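Tesudora Shared Workspaces — Member Forum
Section: Rooms and Furnishings
Topic: Layout and ventilation of the large back room

JilaDesk3
Member
4 November 2020

I am writing to request members' views on the present arrangement of the large back room before the furnishing request is submitted in December. The room measures 667 square feet and is booked as a single unit. At present it has dark-topped tables, an assortment of chairs, and one fan. Several groups have remarked that the far end becomes uncomfortable in the afternoon.

My own proposal is as follows. The table should be moved toward the side wall, the chairs should be stored when not required, and a second fan should be purchased. I would be grateful for comments on each point.

Loken_west
Member

Thank you for opening the topic. I support the second fan. I do not support moving the table. It is the only surface in that part of the room at a comfortable height for standing work, and our group uses both long sides of it. If it is placed against a wall, one side is lost.

I would also ask that the chairs remain where they are. Storing them means carrying them down the corridor at the end of every booking, and the closet is already full of folding screens.

Chae-won Ha
Room Coordinator

View toward the back of the room, with the table and the fan in the background.
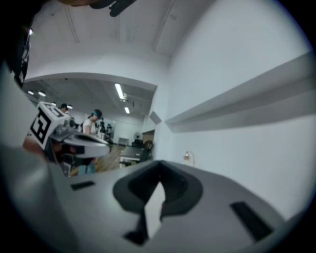

Points on which comments are requested

1. Position of the dark-topped table.
2. Number and placement of chairs.
3. Ventilation, including whether a fan should stand at floor level or on a wall bracket.
4. Use of the back of the room for storage of small items.

Please number your replies accordingly. Comments that concern booking fees should be posted in the Fees section, where they will be answered.

clavano_reader
Member

On point 1, I agree with the previous member that the table should stay. The white frame or legs beneath it leave little foot room, and anyone seated against the wall would have nowhere to place their feet.

On point 3, a small round fan is not adequate for a room of this size. We held a session for 40 people there last winter, and the fan made no difference beyond the first row. I would ask for a larger model on a stand.

JilaDesk3
Member

With respect, a session for 40 people is not the ordinary use of the room, and I do not think the furnishing request should be based upon it. Most bookings that I have seen are far smaller. A large fan on a stand takes up floor space and is noisy at the higher settings. Two small fans placed at opposite ends would move the air more evenly.

I accept the remark about foot room. I had not considered it.

clavano_reader
Member

The noise depends upon the model. I have used a stand fan at home for some years and can hold a telephone conversation beside it. I maintain my request.

Loken_west
Member

On point 4: I counted three different sets of belongings left at the back after our last booking, none of them ours. Members should take their bags and equipment with them, or a shelf should be provided. At present, things are set down on whatever surface is nearest, and the next group must move them before starting.

quiet_hours
Member

I have a different concern. Whatever is decided about the table, please keep a clear path to the brown doorway or panel in the back wall. On two occasions I have found chairs pushed up close to it. I do not know whether it is in regular use, but members should not have to move furniture to find out.

Chae-won Ha
Room Coordinator

Thank you. I will have tape put down on the floor there so that the clear area is marked. This does not require approval and can be done before December.

With regard to cost: the sum set aside for this room is 156 dollars. It will cover two small fans or one stand fan. It will not cover a fan and a shelf together. Members who favor the shelf should say so plainly, as I must enter one request only.

Loken_west
Member

In that case I withdraw the shelf and support the fans. A storage box can be brought from the front office, where there are several standing empty.

JilaDesk3
Member

I support two small fans, with the table left where it is. I withdraw my first point and would be content for the chairs to be settled later.

clavano_reader
Member

One stand fan. I would like my preference recorded even if it is not adopted.

Chae-won Ha
Room Coordinator

It has been recorded. The table will remain in its present position. The question of the fans stays open until the request is entered, and members who have not yet replied may still do so below. The matter of the chairs will be given its own topic.

quiet_hours
Member

Two small fans, please. Could the tape be yellow? The white tape in the front room is very hard to see.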